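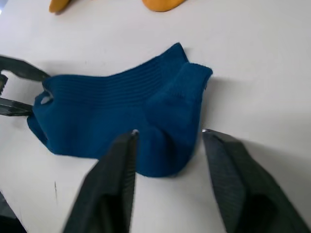
Jodorlow College of Household and Hospitality Studies
Textile Care, Unit 9: Socks and Small Knitted Items
Course handout. Tutor: Seidu Amegashie

Reading time: 4 minutes

Purpose of the unit

This unit deals with the sorting, checking, pairing and folding of socks after laundering. Students who have completed the unit on flat linen will find that many of the same principles apply, although a knitted item behaves differently on the table from a sheet or a pillowcase. It stretches when pulled, it curls at the edges, and it rarely comes out of the dryer in the shape in which it will be stored.

Students should read these notes before the practical session and bring them to the laundry room.

The parts of a sock

The following terms are used throughout the unit and in the written test.

Cuff: the open end, normally knitted with some elastic.
Leg: the part between the cuff and the heel. On an ankle sock it is very short.
Heel: the shaped pocket at the back of the foot. It is often thicker than the rest.
Instep: the upper part of the foot, sometimes ribbed so that the sock grips.
Sole: the underside, which may be smooth or looped.
Toe: the closed end, with a seam running across it.

Terry knit is a looped fabric used for cushioning. It may cover the whole foot or only the heel and toe. A ribbed band stretches more readily across its width than plain knit, and it tends to spring back and bunch when released. Both types of fabric may be found in one sock.

Preparing the table

Work on a clean, pale surface. Dark blue, teal, black and charcoal are easily confused in a full basket, and a white table makes the difference easier to judge. Wipe the surface down and let it dry before any clean items are placed on it.

Sorting by colour should be done in daylight or under the main ceiling lights. The small lamps over the pressing benches have a yellow cast and are not suitable.

Opening out

1. Take the sock by the cuff. Do not pull from the toe, which strains the seam.
2. Lay it on its side and find the heel. In a crumpled sock the heel often stands up as a rounded fold and may be mistaken for a turned cuff. Run a finger along it — if it ends in an opening, it is the cuff.
3. Hold the cuff still and draw the foot away from it until the creases fall out.
4. Smooth the ribbed section with the flat of the hand, working along the ribs.
5. Turn the sock over and repeat.

A sock found inside out should be turned at this stage. Put one hand in as far as the toe, take hold of the seam and draw it back through.

Checking

Examine the heel and toe for thin places. Stretch the cuff once, gently, and see whether it returns. Items with holes go in the mending tray; those with failed elastic go in the tray marked Rags. A loose thread should be cut short with scissors, never pulled.

Pairing and folding

Match by colour first, then by length, then by knit. Two socks of the same blue are not a pair if one has a ribbed instep and the other is plain.

Lay one sock on the other with heels and cuffs together. Ankle socks are folded once, toe to cuff. Longer socks are folded in three. Rolling one cuff over the pair is common at home, but it is not accepted in assessed work, as repeated stretching weakens the elastic.

Single socks are kept in the wire drawer until the end of the session and entered in the log — the log is inspected at each assessment.

Practical exercise

Each group will receive a mixed load of 96 socks. The load is to be sorted, checked, paired and folded within the session, and the results written on the sheet provided. Groups may divide the work as they wish, but every student must carry out each stage at least once.

Further reading

Stollow, Care of Knitted Goods, pages 122 onwards. The library copy is on short loan.

Completed sheets are to be handed in by 18th August. The written test will be held in November.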